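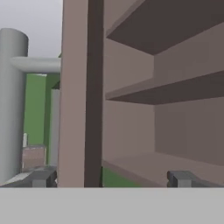
Em que ponto está o inventário do arquivo paroquial de Drustska?

Chegámos à caixa 80, de um total que o pedido de financiamento fixava em 67 e que hoje, depois de se abrir o armário da sacristia, vai em 112. O armário não constava do pedido porque não constava de coisa nenhuma, incluindo a memória de quem tinha a chave.

Relatório intercalar à Fundação Tymoshchuk
Projeto Tinen - inventário e transcrição de registos
11 de outubro de 2025

Trabalho feito

Foram descritos 967 documentos, entre assentos de batismo, recibos, correspondência e uma quantidade notável de queixas sobre o sino. A descrição segue a ficha acordada em anexo ao contrato, com uma alteração: o campo "estado de conservação" tinha três opções (bom, razoável, mau) e passou a ter quatro. A quarta chama-se "ratos".

A transcrição integral avança mais devagar. Estão prontos 31 cadernos, todos revistos uma segunda vez. O escrivão do período mais antigo tinha letra clara e pouca imaginação, combinação que recomendamos. O seu sucessor abreviava tudo, até os próprios erros, e gastámos com ele boa parte do verão. Ficou feita uma tabela de abreviaturas que pode servir a outros arquivos da região e que seguirá com o relatório final.

O que atrasou

O programa de catalogação fornecido pela Truvis não aceitava datas anteriores a 1900. Comunicámos o problema e recebemos como resposta que se tratava de um caso de utilização pouco frequente. Para um arquivo histórico, é o único que temos. A correção chegou seis semanas depois; entretanto registámos as datas no campo das observações e estamos agora a passá-las para o lugar devido.

A sala de leitura esteve fechada 12 dias por causa de uma infiltração no teto. Nenhum documento foi atingido. O mesmo não se pode dizer do manual de prevenção de infiltrações, que estava na prateleira de cima.

Contas

A despesa mantém-se dentro do previsto, exceto nas caixas de acondicionamento, pelas razões que o armário explica. Propomos cobrir a diferença com a verba de deslocações, que quase não foi usada: o arquivo fica no mesmo edifício que nós, circunstância que o orçamento inicial não tinha considerado. Pedimos autorização por escrito para esta transferência antes da próxima encomenda.

Próximos meses

Até ao fim do inverno contamos acabar a descrição das caixas restantes e começar a digitalização dos cadernos já revistos. A transcrição da correspondência fica para depois, com uma exceção: as cartas sobre o sino, que ocupam cinco maços e cobrem três gerações da mesma disputa. Ainda não sabemos quem ganhou. O último maço está no armário.

Seguem em anexo a lista de caixas atualizada, o mapa de despesas e a ficha de descrição na versão nova.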